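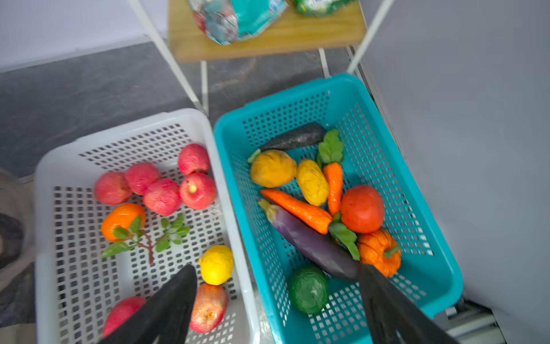 Fruit in the white one, veg in the teal one. Most of my day, that.

7/14/18

Back from Corkby with sore feet and a carrier bag full of scribbled paper, and I want to get this down before I tidy it all up into something official and forget what it was like. The job, for anyone who hasn't been following along (so, me in a year's time), is to write the house rules for the two-arm cell at Menumine. They've got a sheet already. It's three pages long and it was written before the cell had anything in it, and you can tell! Lots of "operators shall" and "as appropriate" and a whole paragraph on lifting heavy castings, when what goes in there at the moment is toy fruit and a shopping bag.

So my idea was to go and stand next to the thing for a day and only write a rule when I'd seen something that wanted one. I'd recommend it to anybody, though wear better shoes than I did.

First thing I learned is that I'd been worrying about the wrong end. I went in with my head full of pinch points and stop buttons, all the stuff from the course, and of course that goes in, it goes in first and in big letters. But the people there have got that drilled into them. Nobody put so much as an elbow over the rail while the arms were live, all the time I was there. Where they come unstuck is the dull business of what's in the baskets and who put it there. One person sets out the props in the morning, somebody else has a go after lunch, and by teatime two people have different ideas of what "ready to start" means. Then a run goes funny and you get a good half hour of everyone being very polite about whose fault it is.

Rule one under the new heading (I've called the heading Setting Out, I like a plain heading) is that what you've laid out gets written down before the arms are switched on. By hand, on the sheet, in words anyone would use. I had a long chat over a bad coffee about whether a photo would do instead, and we settled on both, with the words being the bit that counts. A photo tells you there's a yellow thing. It doesn't tell you whether the person who put it there thought of it as a fruit or a vegetable, and with this lot that matters a good deal, I promise you. I got into a proper argument about squash. Menumine says squash goes with the veg whatever anybody's biology teacher told them, and so that's now in writing, and I don't want to hear about it again.

The other one I feel strongly about is the leaves. There's a little sprig that goes in with the apples, and lovely as it looks, it had no name! Three people, three answers. One called it garnish, one called it the twig, and one had been leaving it off the sheet altogether on the grounds that it wasn't food. If it's in the basket, it's on the sheet. I've put that in bold. I might even underline it, I haven't decided.

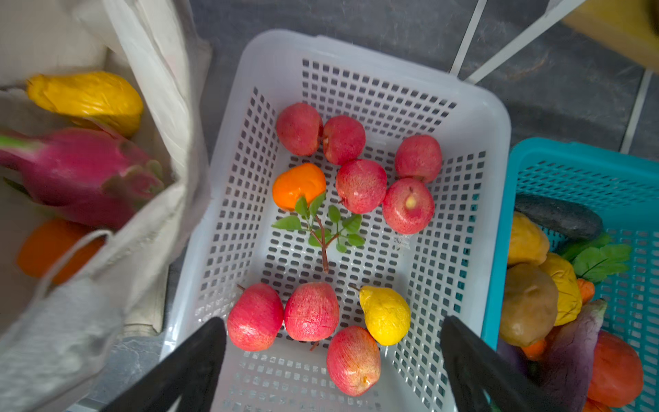 Looking straight down, with the cloth bag off to the left. Sprig present and correct.

I should say something about the wrist cameras, as they turned out to need a section to themselves and I'd only allowed a line. My draft said "keep lenses clean", full stop. Fine as far as it goes. Then I sat down at the screen for a bit and saw how much of what you can see depends on where the hand is, with the fingers poking into the bottom of the view and whatever's nearest going soft. A person watching only that would have a very narrow idea of what's going on. So the rule has grown. You check the wrist view and the fixed view at the start, both of them, and if either one's been knocked you stop and say so, and you don't nudge it back yourself and hope. It was the nudging that got them last time, I gather. Somebody meant well, gave a bracket a little tweak, and a whole afternoon's recordings didn't match the morning's.

I asked how they'd have spotted it sooner and got a lot of shrugging, and then the youngest one there said, why don't we have a thing we always look at, something that never moves? Clever! So that's gone in too. Pick a mark on the frame, write down where it sits on the screen, check it's still there. It takes no time at all and I'm cross I didn't think of it.

Lunch was a cheese roll on the wall outside. Corkby is not much to look at, but there was sun, and a man came past with a very small dog in a very big harness, and I felt better about everything.

After lunch I read them the Banel sheet, which I'd brought along as a comparison. Banel is the other place I did, the spring before last, and theirs runs to 400 lines if you include the appendices, and I was proud of it at the time. I read out a page and watched their faces go. It isn't wrong, any of it. It's just that you can't hold it in your head while you're standing there with an armful of peppers. Someone asked very kindly if Banel's people had read it, and I had to say I wasn't sure. Ouch. I thought about that for most of the drive home.

So I've set myself a limit. Seven rules for setting out and nothing over the page, and if an eighth turns up it has to push one of the others off.

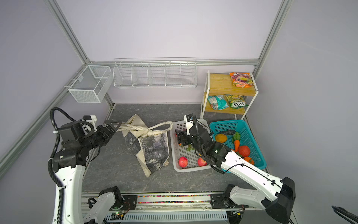 The bag is where I got properly stuck. Everything else on the list keeps its shape. A basket is a basket. A cloth bag sits differently every time you put it down, the handles go wherever they fancy, and you can write "place bag upright and open" till you're blue in the face. I tried it myself with a spare shopper on the bench (arms nowhere near me, before anyone asks) and I couldn't get it to stand the same way more than once. My first go at a rule said the handles had to be laid out flat to the left. Very neat. Then one of the team pointed out that nobody's bag at home has its handles laid out flat to the left, and if you only ever practise on a tidy bag then a tidy bag is all you'll be any good at.

She was right and I crossed it out. But I didn't want to leave it as "do what you like" either. If it's a free-for-all then people fall into habits without noticing, and you think you've got variety and what you've got is one person's way of dropping a bag. What we ended up with is that the bag must be somewhere the arms can reach it without stretching, and past that it should differ from the time before, and you write down how, even if it's only "slumped" or "on its side". I'm rather fond of "slumped" as a technical term. I've put it in the glossary, with a little drawing.

The same goes for putting a hand in to help, only the other way about. If the bag flops over halfway through a run, you leave it flopped. No reaching in, ever, for any reason, and that one isn't up for discussion, and if it needs sorting then you stop everything, wait until it's confirmed stopped, sort it, and mark the run as stopped. Not as failed. They'd been writing "failed" for all sorts of things, and I think it had been making people reluctant to stop, which is the last thing you want. Stopping has to be free. I said this twice and I'll be saying it again on the next visit.

Ammann rang in the middle of all this to ask if I could do theirs by the end of August. I said yes before looking at my diary, as usual, and now I've looked at it and oh dear. Theirs is a single arm and a lot of boxes, so it ought to be simpler, but I said that about this one. I've told them I want a day standing beside it before I write a word, and they went a bit quiet, and then they said they'd see about a visitor's pass.
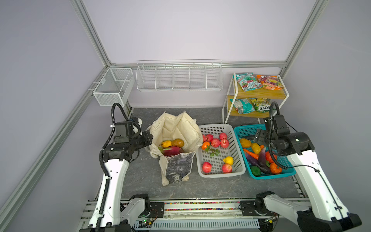 What else, before I fall asleep on this. Crowding! I nearly left out crowding. The veg basket does get full, and there was a feeling that somebody ought to say how full is too full. I don't want a number in there. You'd get people stopping at the number with a big marrow still to go, or piling up little things that come nowhere near the top and calling it over the limit. So for now it says nothing should stand so high that it could catch a wrist on the way past, and if you can't decide, take one out. It's a bit woolly. I know it's woolly. I'd like to try it on the next two shifts and see who complains.

And the shelf at the back with the snack packets on it. I asked if they belonged to the job or were somebody's elevenses, and got a look. They belong to the job. Right, well, then they go on the sheet as well, shelf and all, left to right, even on a day when nothing's going to touch them. Same for the wire racks on the back wall. I've added a line at the bottom, "things in the cell that aren't being used", with a nice big space beside it. One of them groaned. I think it'll be all right once they've done it a few times, as you can copy most of it from the day before, provided you go and look first, and yes, "go and look first" is in there too, in brackets.

Still to do: type up the stopping bit while I can read my own writing, redraw the slumped bag (it looks like a potato), ask Menumine where they want the sheet pinned up, and find out if it can be laminated and still written on. Also email the squash ruling to everyone so it's on record. Also plasters for my heel.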